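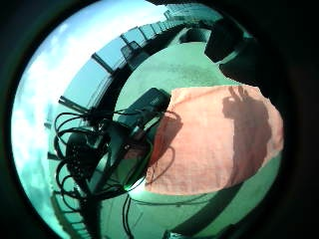 Week 9 handout: notes from the Ziltness open day

Hi all. For those who couldn't make it on July 6, 2019, I've typed up what I scribbled down, plus a few bits you'll want for the assignment. Sorry about the spelling, I was writing on my knee!

We spent most of the morning with Man-sik Cheon, who ran the gripper demo and was very patient with us (thanks to whoever asked about the fisheye lens three times, I was glad of the third answer). The main idea is that you hold the gripper in your own hand and do the job yourself, and the camera on it records what a robot would see doing the same thing. His group has over 700 recordings so far, and he reckons 30 good ones beat 80 sloppy ones.

Things I underlined:

Cloth is hard. It has no fixed shape, so "where is the corner?" is a real question every single time.

Outdoor light is hard too. Shadows move, colours drift, and your own shadow can land right across the work. Keep this in mind for question 2.

Cables. Man-sik's advice was to sort them before you start, and I'd say the same about our lab bench, folks.

After lunch we had a quick look at Kisow, the sorting arm. Lovely bit of kit, but it isn't assessable.

For next week, read the Prindier chapter up to page 192 and bring one household task you think would be awful to record. Mine's a doona cover.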